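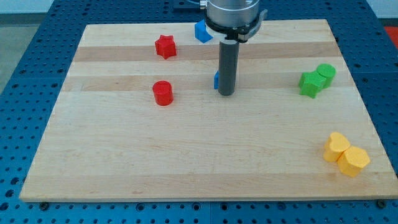
## Caderno da oficina – fevereiro, bancada furada

Tampo em tiras coladas lado a lado, pousado sobre a mesa azul. Continuo sem acreditar que isto fique plano. Escrevo antes que alguém me convença do contrário ao almoço.

O fornecedor (Stomwood) chama-lhe "painel estabilizado". Perguntei o que significa estabilizado e mandaram-me uma folha com fotografias de floresta. Nenhum valor de humidade, nenhuma tolerância de empeno. Já comprei painéis "estabilizados" que em duas semanas pareciam uma telha, portanto a palavra vale para mim o mesmo que "premium".

**O que sei, medido por mim:**

- comprimento 1000 mm, com a fita da oficina, a boa, a que não tem a ponta torta
- largura: não confio na primeira medição, repetir
- humidade: o aparelho pedia pilha nova, fica para a tarde
- cor: quase tudo bege muito claro, duas faixas mais escuras na metade de trás

As faixas escuras são o que me incomoda. A Stomwood diz que é variação natural de tom, só estética. Pode ser. Também pode ser outra tábua do mesmo lote, cerne em vez de borne, com outra maneira de mexer quando o tempo muda. Pelo veio não consigo decidir, é tão apagado que à distância a que trabalho mal se lê. Assinalei as duas na borda, a lápis, do lado de baixo. Se o painel abrir, aposto que abre junto a uma delas. Se não abrir, risco esta frase e não se fala mais nisso.

### Apoio

À frente, dois parafusos pretos nos furos da mesa, um perto de cada canto do tampo. A ideia é encostar e não apertar. Alguém escreveu na folha antiga "fixar bem", e foi assim que estragámos o painel anterior: apertado a direito contra a mesa, parecia perfeito, e assim que se soltou voltou à forma que queria ter. Uma placa presa à força mostra-nos a mesa, a madeira fica por conhecer.

Dito isto, também não estou convencido de que dois encostos cheguem. Seguram numa direcção. Para os lados fica o atrito e a boa vontade. Empurrei com a palma da mão a partir do canto esquerdo e o tampo rodou um nada, o suficiente para a borda da frente deixar de estar paralela à linha de furos. Voltei a pôr no sítio. Hipóteses:

1. Terceiro encosto numa das laterais, também só a tocar.
2. Tapete fino antiderrapante por baixo. Não gosto: a borracha cede e lá se vai a referência.
3. Deixar como está e verificar o alinhamento antes de cada série.

Vou pela 1 e pela 3. A 2 foi sugerida pela Rimby no ano em que nos venderam as mesas, e vendem também os tapetes.

A mesa, já agora. Toda a gente a trata como se fosse plana por ser de metal e ter os furos certinhos. Pus a régua de aço na diagonal e passa luz numa das zonas, pouca, mas passa. O certificado da Rimby tem anos e foi feito antes de a mesa ter sido mudada de sala. Enquanto não houver uma medição nova, qualquer empeno pequeno que eu leia na madeira pode muito bem ser da mesa. Nota para quem copiar estes números para um relatório: não copie sem esta frase.

### Planeza, primeira volta

Régua apoiada no sentido das tiras e depois atravessada. No sentido das tiras, nada a dizer. Atravessada, há uma folga ao centro onde entra a lâmina mais fina do calibre e a seguinte não entra. Rodei a régua ao contrário para excluir a régua: igual. Falta rodar o painel inteiro, meia volta sobre a mesa, e repetir. Se a folga for com ele, é da madeira; se ficar no mesmo sítio, é da mesa. Devia ter sido feito primeiro, eu sei.

Juntas: passei a unha em todas. Duas sentem-se, as outras não. As duas que se sentem não são as das faixas escuras, o que estraga um pouco a minha teoria. Fica registado na mesma.

### Acabamento

Por enquanto, madeira crua. Há quem queira dar já o óleo da Tikkanen, que segundo o rótulo "protege e nivela". Um óleo não nivela coisa nenhuma. Proteger, talvez, mas se oleio agora uma face e a outra fica encostada ao metal sem apanhar ar, arranjo eu próprio o empeno que ando a tentar medir. Decisão: nada até haver três leituras iguais, e depois as duas faces no mesmo dia.

Lixa: também não. Se lixar, perco as juntas como indicador. A quem passar com a lixadora na mão, por favor continue a andar.

### Preço

O painel custou mais de 300, com transporte. A Sellbridge faz um do mesmo formato por menos e promete entrega rápida, sem dizer a espécie da madeira. Pedi amostra. Se vier amostra com o mesmo vazio de informação, não encomendo, por mais barato que seja. A comparação só tem interesse se os dois passarem o mesmo tempo na mesma sala, e neste momento temos um painel e uma opinião.

### Por fazer

- [ ] pilha do higrómetro
- [ ] largura, nas duas pontas e a meio
- [ ] terceiro encosto, lateral esquerda
- [ ] meia volta ao painel e repetir a régua atravessada
- [ ] pedir à Stomwood a humidade à saída da fábrica, por escrito
- [ ] marcar medição da mesa (já pedido uma vez, sem resposta)

**16h40.** Pilha mudada. Leitura ao centro e leitura na borda diferentes entre si, e a da borda muda quando carrego mais nos bicos. Não escrevo os valores. Amanhã repito com a outra sonda, se aparecer.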